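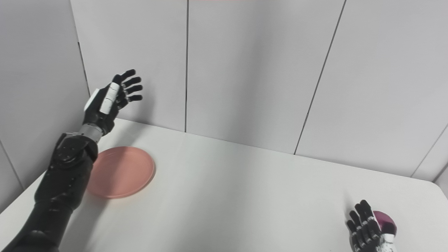 1. Demonstration visit, Onden site

This section covers the reporting period ending 2022-12-14. Its main event was the demonstration visit to the Onden site under work package 2 of the Dirnora project. Delegates from Fendine attended, together with the integration team from Kwak. The visit had been planned for November and was moved back once, at the request of Fendine, with no effect on the budget line.

The program consisted of a safety briefing, a bench session with the two-arm manipulation cell, and a closing discussion. The bench session was scheduled for 90 minutes and ran to time. 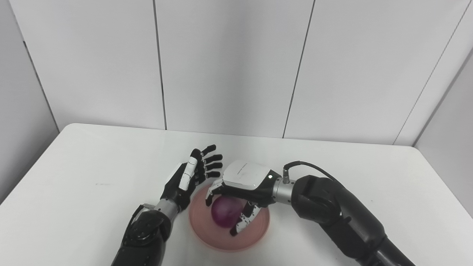

The task set for the visit was pick and place of single produce items, as defined in the test plan. Operators ran it from the standard start position and did not adjust parameters between attempts. Produce was chosen over molded test blocks because its outline varies from piece to piece and its skin gives the fingers less to hold. A red onion grasped between thumb and fingers in a shallow pink bowl is a fair example of the class of grasp under study. The hand comes in from above, palm down, and the rim of the bowl limits how far the fingers can spread before they close. Approach height is therefore the parameter most often discussed in the logs, and it was the subject of most questions from the delegates.

2. Observations from the delegates

Fendine asked that future sessions include items of differing weight, presented in an order unknown to the operators. We agree with this and have added it to the test plan. A second request, for a live display of joint current beside the cell, is feasible but requires changes to the logging software. Kwak has been asked to estimate the work.

Questions were also raised about cable routing at the wrist. The present routing is acceptable for bench use. It will need a guard before the cell is used outside a supervised area, and

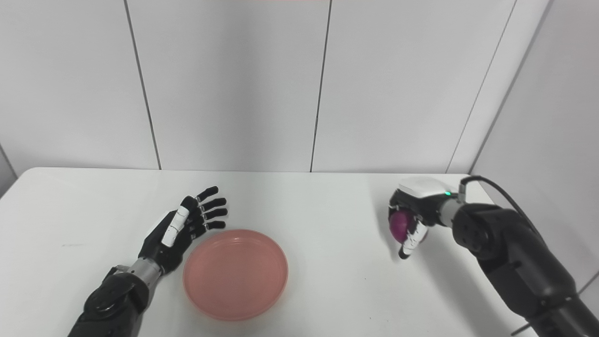 a drawing for that guard is with the Kwak workshop for comment. No fabrication cost has been charged to the project so far.

3. Data and expenditure

The archive for work package 2 now holds 2849 recorded attempts, against a target of over 2000 for the period. Attempts made during the visit are stored separately and are not included in this total, as the audience area required a different lighting setup. Travel and catering for the visit were charged to the dissemination line. No transfer between lines is requested.

4. Actions for next period

Revise the test plan to include the mixed-weight series.
Obtain the Kwak estimate for the current display.
Close comments on the wrist guard drawing.
Issue the visit minutes to Fendine and Onden.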